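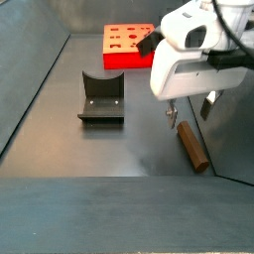 Search jobs, news, people
Search
Clear

Equipment Planner, Robot Cells (full-time, Mernholm)

Lunde Flevent is looking for a person who will plan and buy the equipment for our robot work cells. The position is new. Until now the purchases were made by the engineers themselves, between their other tasks, and we have reached the size where this costs us too much time and also some money.

We are 13 people in a former printing house in Mernholm, with a smaller workshop in Vomden. We develop handling tasks for small robot arms: picking up parts, turning them, inserting them in boards and fixtures. Our customers are mostly producers of small hardware and of teaching materials. They send us the parts and we find out which arm, which gripper and which sensor can do the work, and what it will cost them to have it every day in their own building.

What you will do

You will own the equipment budget for both sites. In practice this means that you keep one list of everything we have, what it cost, when it needs service and when we expect to replace it. Today we have four lists and they do not agree with each other.

You will collect quotes for arms, grippers, finger sets, camera mounts, work bins, cables and controllers. A large part of the job is the small items. An arm is bought once and everybody discusses it for weeks. The fingers, pads and printed fixtures are bought all the time, from many suppliers, and the sum at the end of the year is bigger than we like.

You will sit together with the engineers at the start of each customer project and write the equipment plan. The plan says what we can take from the shelf, what we must order, the delivery time for each item, and what we will do if the delivery is late. Cayetano Villalobos leads the cell design and will be your closest colleague in this.

You will also prepare the yearly investment proposal. The next one must be ready in June and it includes the question if we should lease the new arms or buy them. We have different opinions about it in the company and we would be glad for somebody who can calculate it calmly.

For the first half year there is one big task already waiting: to equip the second room in Vomden with 2 new cells. The floor and the power supply are finished. The equipment is not chosen. Pichit Khunthong, who runs the workshop there, has written a first list of requirements and you will receive it on your first day.

What we ask from you

- Some years of experience in technical purchasing, production planning or a similar job. It does not have to be in robotics.
- You can read a data sheet and you ask when something in it is not clear. Payload, reach, stroke and repeatability are words you should know or be ready to learn fast.
- Good order with spreadsheets. We use a simple inventory system as well, but the spreadsheet is where the real planning happens.
- English for daily work. Several of us speak it as a second or third language, so nobody will judge your grammar.
- You are able to come to Vomden every second week. The train takes 70 minutes and counts as working time.

It is a plus if you have worked with import and customs papers, if you have negotiated service contracts, or if you have had responsibility for spare parts. A driving license is useful but not required.

What you should know before you apply

We are not a quiet office. The desks are in the same hall as the cells, and when a gripper drops a wooden block many times in one morning, you will hear it. We believe that the person who buys the equipment should see it at work, and therefore we do not plan to move this desk to another floor.

Our stock has some 200 different items and the labels are not all correct. The first inventory will be tiring. Tamsin Grimshaw, who started it last year and has now moved to customer support, will help you through the first weeks.

Purchases under the project limit you decide alone. Above the limit you decide together with Sverre Blomqvist, our head of operations. He will be your manager.

We offer

A permanent contract after a trial period of six months, flexible hours with presence between ten and three, a pension plan, and a yearly sum for courses which you choose yourself. Working from home is possible one day in the week. The salary depends on your experience, and we will tell you the range in the first phone call, before you spend time on interviews.

How to apply

Send your resume and one page about an equipment purchase you were responsible for. Please write what was bought, how you compared the offers, and what you would do differently today. We read this page with more attention than the resume. A photo and school certificates are not needed.

Write to Hjørdis Torvik at our Mernholm address, or hand in the papers at the reception. She answers also questions about the position by phone in the mornings. The first interview is by video and takes less than one hour. The second is in Mernholm, and includes a visit at the cells and a small budgeting task with real quotes, where the names of the suppliers are removed. We pay the travel.

Posted December 21, 2023. We read the applications as they come in, and the position stays open until it is filled.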